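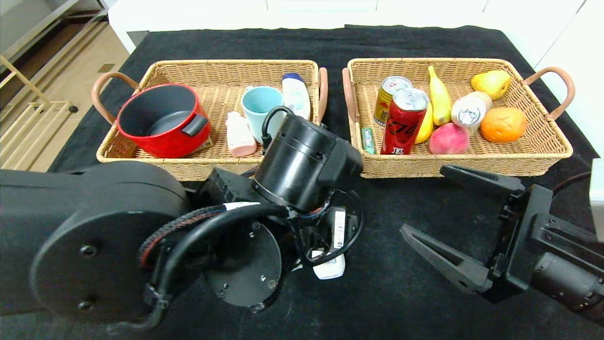
Verena Pichler objected that a basket on a table is not a category at all, and that people only put together what fits together, the tall things where there is still height and the round things where they cannot roll away. We take this objection seriously. If it is right, then the groups we found in the first part of the study tell us something about wicker and very little about how a household thinks of its goods. The present section therefore looks at the mixed groups, in which kinds of goods that are usually stored apart end up under one rim, and asks which of them can be explained by shape alone.

4.2 Mixed groups in open baskets

The task was the same as in Section 4.1. Each of the 24 participants received 13 household items from the Karnetti set, spread over a table, and was asked to put them into baskets "as you would like to find them again." No labels were given for the baskets and no item had to be placed. Every participant did the task twice, with a pause for coffee between the two rounds. Of the placements made in this way, seven had to be taken out, all from the first round, when a participant handed the item back to the experimenter and it was not clear if this was meant as a choice. This left 617 placements for the analysis.

The Karnetti set was put together so that it contains easy items and difficult ones. Easy items have one home in most kitchens. A cooking pot is a good case, and so is a mug. Fruit is also easy in principle, although we will see below that a lime is a much less simple thing than a banana. Difficult items are the ones that have a home in more than one room or that change their home during the day. To this kind belong small plastic bottles, squeeze bottles and small packages which are carried in a pocket. Canned drinks are somewhere in the middle: some of our participants keep them in the refrigerator, some on the floor beside the door, and one keeps them on the balcony from October on.

The baskets were ordered from Oberholzer and all have the same woven pattern. We chose an open type on purpose. In an earlier test with closed boxes the participants packed much more neatly, but when we asked them afterwards they spoke almost only about the lids. With an open basket it is allowed that something stands higher than the rim. A handle of a pot can project over the other goods, a banana can stand up, and a bottle can lean on the edge. People accept this without comment. We think that this makes the open basket closer to the situation at home on a shopping day, when things are put down first and put away later.

The black cloth was used in both rounds. It has the advantage that light objects are easy to see, and the disadvantage that it collects lint. We brushed it between participants but did not replace it.

4.2.1 Pots with cups, and what comes along with them

The most stable group in our data is the pot with the mug. It appeared in both rounds for nearly all participants, and when it was broken in the second round it was usually the mug that moved, to stand with the drinks. Participants explained the pair with words such as "kitchen" or "what I wash." Shape does not help here. A pot takes a lot of room in a basket and a mug beside it is not the best way to use what remains. Several participants first tried to set the mug inside the pot, took it out again, and placed it next to the pot. One of them said that a mug in a pot is moving house, and a mug beside a pot is living there.

What is more interesting is which of the difficult items came along with this pair. The small plastic bottle and the squeeze bottle were often placed in the same basket as the pot, and this is a group that a store would not make. We first expected that participants took these bottles for dish soap or sauce. In the interviews, however, only a few of them named a content. The more common answer was that the bottles "are not for eating" and that the other basket was already food. The group is made by what it excludes. We call this a remainder group, and we will use the word again in Section 5.

Here the objection from the start of the section has some weight. Both bottles are narrow and can stand, and next to a wide pot there is a free corner in which a narrow thing is well supported. To separate the two explanations we compared the first position of the pot in the basket with the place where the bottles were put down. If shape were the only reason, the bottles should go to the free corner in whatever basket has one. They did this in the second round more than in the first. In the first round they went with the pot also when this basket was the more crowded one. We shuffled the placements 1,000 times within each participant, and the difference between the rounds stayed outside of what the shuffled data produced. Our reading is that people begin with kinds and later repair with shapes.

4.2.2 Drinks with fruit

The second mixed group brings together cans and fruit. It is less stable than the first one but it has the clearer explanation. Participants said "to eat and drink," "snack," "for the trip," and in one case "what my children would take without asking." The cans are placed early and mostly at one end. The fruit follows. We noticed in the recordings of the hand movements that peaches are laid down with more care than all other items, and that the space for a peach is often made free beforehand by pushing a can to the side with the back of the fingers. A banana is put in late and is often left standing nearly upright, which costs nothing because it can be taken out first.

Into this group fell also the small green package, when it was placed with the food. It is the item with the most changes between the rounds. Those who put it with the food described it as something sweet, and those who put it elsewhere spoke of the bag or the jacket where such a thing is normally found. Two participants forgot it in the second round until the end and then stood it in the last gap at the rim, where it was held by the wicker. For an item of this size we cannot say if the final place is a choice.

We should add that the weight of the goods did not play the role that we had expected. In our own trials the authors always put the heavy goods in first. The participants did not, and they were also not disturbed when a plastic bottle lay on its side over lower goods. When they were told at the end that the baskets would be carried to the next room, four of them asked to begin again. We did not let them, which in the second series we would do differently.

4.2.3 Items left on the table

Since it was not required to place every item, leaving something on the cloth was a possible answer. It was used less often than we had hoped, and for one item much more than for the others, namely the lime. Figure 2 gives an impression of such a layout, with the lime on the cloth to the left of the central basket.

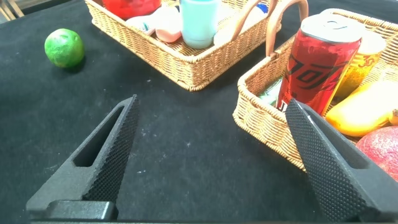
Figure 2. Wicker baskets and a lime on the black cloth; a red can stands in the right-hand basket.

There are at least two reasons to leave a lime outside. The first is practical: it is small and it rolls, and in a basket with cans it disappears to the bottom. The second came out in the interviews and surprised us. Many participants do not count the lime as fruit in the sense of the other fruit. It is not eaten from the hand. It belongs to cooking, or to drinks, and with both baskets it would be half right. "I would need to know what is for dinner," one participant told us, and after the coffee she put it beside the pot. Another placed it directly against the cans in both rounds and found the question strange.

We compared this with the free descriptions from the Tranorard pilot, where the same fruit was named from a list of words and no objects were on the table. In that pilot the lime was put under "fruit" without delay by almost everybody. The word has a simple home and the object has none. This is in our view the best argument that the baskets are not only containers of a certain volume. A lime fits in every one of them, at every moment of the task, and still it is left lying.

4.2.4 Coding and disagreements

All placements were coded in Brillness by two persons working alone. A placement was coded as soon as the hand had left the item and the item had come to rest. Things that leaned over the rim were counted as inside if the larger part of them was inside. This rule had to be discussed for the squeeze bottle, which leans, and for the pot handle, which we decided to ignore. The coders disagreed mostly on corrections: one of them treated every small push of an item as a new placement, and the other only a change of basket. We kept the second rule and coded the first round again from the beginning in May.

A weakness remains with the loop handles of the baskets. When they are standing up they hide a part of the content from the side, and some participants folded them outward before they began while others never touched them. We did not give an instruction on this and we cannot say what influence it had. For the left-handed participants the handle near the gap between neighboring baskets seems to have been in the way, and their placements near this gap should be read with care.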